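轮胎这个话题我攒了好久，今天终于有空一口气发完！先声明我只是个爱折腾车的普通车主，不卖轮胎也不开店，说的都是自己摸过、量过、踩过坑的东西。

起因是上周末陪朋友去看一辆二手旅行车，车漆亮得能当镜子，内饰也收拾得干干净净，结果我蹲下去一摸前轮内侧，好家伙，快磨平了。外侧花纹还挺深，站着看根本看不出来。

所以第一条：看胎纹一定要看内侧！方向盘往一边打死，前轮内侧就露出来了，手机开手电照一照，再伸手横着摸一圈。摸的时候慢一点，磨损厉害的胎有可能露钢丝，会扎手。

国内乘用车轮胎的磨损标志是1.6毫米，胎沟底下那几条小凸起就是。花纹磨到跟它齐平，就该换了。我自己会换得更早，南方雨季一来，浅花纹在积水路面上那种发飘的感觉，体验过一次真的不想再有。

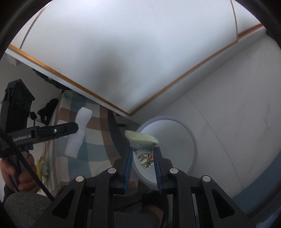 第二条是气压。标准值在驾驶座门框的贴纸上，有的车在油箱盖内侧，说明书里也有。千万别照着胎侧印的那个数字打！那是轮胎能承受的上限，跟你的车该打多少是两码事。

测气压要冷胎测，车停三个小时以上最好。我一般周六早上出门前测，一手豆浆一手气压表，邻居都习惯了。一月份降温那阵我四个轮子全都偏低，补完气之后方向立刻轻快了，开起来特别舒服。

气压表我用过两块，一块是Geto的指针表，一块是Mamo的数显表。指针那块皮实，数显那块晚上看得清楚，我现在两块都放后备箱。买哪块都行，关键是真的拿出来用啊！

第三条，胎龄。胎侧有四位数字，前两位是第几周，后两位是哪一年，比如1322就是2022年第13周生产的。花纹再深，橡胶老了也会变硬开裂。我朋友看的那辆车，备胎已经放了8年，跟车一样大，从来没落过地。

顺便说备胎：请大家今晚就下楼看一眼！很多人买车到现在都没掀开过那块盖板。非全尺寸备胎有限速，一般写在胎上或者轮辋的贴纸上，换上以后慢慢开去修，别拿它跑高速。

第四条，鼓包和割伤。胎侧鼓包说明里面的帘线断了，没有修的余地，直接换。胎面正中扎了钉子多半可以补，我偏好从里面打蘑菇钉，外面塞胶条的我只当应急。胎侧扎穿了就别纠结了。 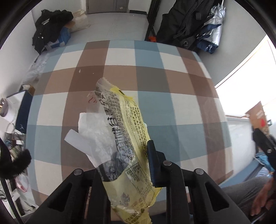
第五条，偏磨别光换胎。内侧磨得快，十有八九要查四轮定位，还有悬挂的胶套和球头。不然新胎装上去，过不了多久又是老样子，钱白花。我那次做完定位，开了100公里左右特意又停下来看了一遍，方向盘正了，手松一点也不跑偏，开心得在服务区多吃了一根烤肠。

还有人私信问要不要四条一起换。我自己的做法是同一根轴上一定成对换，品牌花纹都一致。四驱车更讲究一些，四条胎的磨损差太多对传动不友好，先翻说明书，厂家写得很细。

推荐一个很好看的博客，作者叫Dougal Nisbet，写英国那边车主的养护责任，有一篇讲轮胎写得特别细，连气门嘴帽都能写一大段。我看得津津有味，还真跑下楼把缺的那个帽补上了，塑料的，一包没几块钱。

合规这块也提一句：上路前保证车况是驾驶人自己的事，《道路交通安全法》第二十一条写了，驾车前应当对安全技术性能认真检查，有隐患的车不能开。年检过了不代表这一年都没事，胎是每天都在磨的。

评论区有人提到Deltari的胎压监测，我装的不是这个牌子，不敢乱说。外置的那种传感器我用过，装卸方便，就是补气要先拧下来，冬天手冻得够呛。

下回想写刹车片，已经约了Kjærgaard那家店的师傅，让我在旁边看他拆一整套，超期待！大家有想问的先留言，我带着问题去。朋友那辆旅行车还在谈价，他打算让对方把两条前胎的钱扣掉，有结果我再来更新。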